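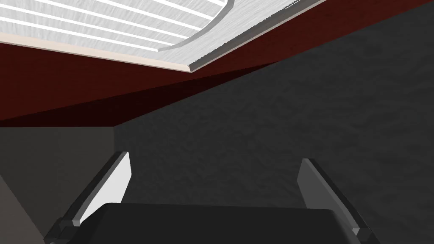 Stukado Gripper Kit, with the sim files

Made in the back corner of the Brosstead shared workshop, and sold from there too
$100, pick-up or post

I started building the Stukado for myself. I wanted something on the end of my home-built arm that could pick up a mug, and every gripper I looked at was either a toy or cost more than my ute is worth. So I drew one up, printed it, broke it, printed it again, and after a fair few weekends I had a gripper I was happy to leave on the arm. Then Joris Vanhove from the next bench wanted one, and Nandini Sundaram wanted one for her own arm, and now I've got a shelf of parts and a product page!

It's a plain parallel-minded sort of thing: a black body with a rounded top edge, and two fingers with long flat pads on their inside faces. The joints at the base of the fingers are chunky on purpose. My early ones were slim and elegant and they snapped, so out went elegant.

What's in the box

Printed body, black
2 fingers with pads already fitted
4 mounting screws and a hex key
Servo, horn and lead
Bhatt driver board (the small one, with the screw terminals)
A card with the download link for the sim files

You'll need your own arm, your own power supply and a bit of patience with the wiring. The mounting plate pattern is on the drawing in the download – have a look at that first if your wrist joint is an odd one. I'm happy to drill a different pattern if you send me a sketch with measurements on it, but add a week to the wait.

Trying it in the sim first

I do nearly all my fiddling in simulation these days, and the picture up top is a render from there. The gripper model is the same geometry as the printed parts, so what you learn about reach and clearance carries over pretty well. It comes with the Cesow room, which is my test space: a charcoal surface with some mottle to it, a plain grey face beside it, a maroon band and a white grooved panel. The colours are a bit of a mixed bag, I know. I picked materials that looked different from each other so I could tell at a glance which way the wrist had ended up pointing, and then I got used to them.

If you've never simulated an arm before, start with the fingers open and nothing between them and just drive the wrist about. It's dull for the first ten minutes and then you find the pose where your elbow goes through your own base and you're very glad it wasn't the real one. Swap in whatever objects you like after that. The scene file is commented (my comments, so a bit rambly, sorry) and the lights are grouped together at the bottom if you'd like to change them.

Pads wear, by the way. They're glued, and a warm knife along the seam will lift the old ones off. Replacement pairs are on the spares page, or cut your own from sheet to the template in the download.

Putting it together

Centre the servo before you fit the horn. Please! Almost every email I get is about a gripper that won't close all the way, and it's nearly always a horn that went on a few teeth out. Run the centring script, wait for it to stop moving, then press the horn on with the fingers open and do up the screw.

After that it's simple enough. Body onto the wrist, all the mounting screws in loosely, line it up by eye, then tighten them in a cross pattern. Firm will do, the body is plastic. Leave enough slack in the lead for the wrist to turn both ways without tugging, and tie it off to the forearm. Joris used a hair elastic and it's still going.

Questions I get a lot

Does it come in other colours? Black only for now. I bought a lot of black filament.

Will it lift a full kettle? No. An empty mug, a block, a roll of tape, that kind of load.

Can I visit? Sure, I'm usually in from 6 pm. Bring your arm along if you're stuck and we'll have a go at it on the bench. The next batch gets printed in June, so if the button says sold out, pop your email in the box and I'll write when they're boxed up.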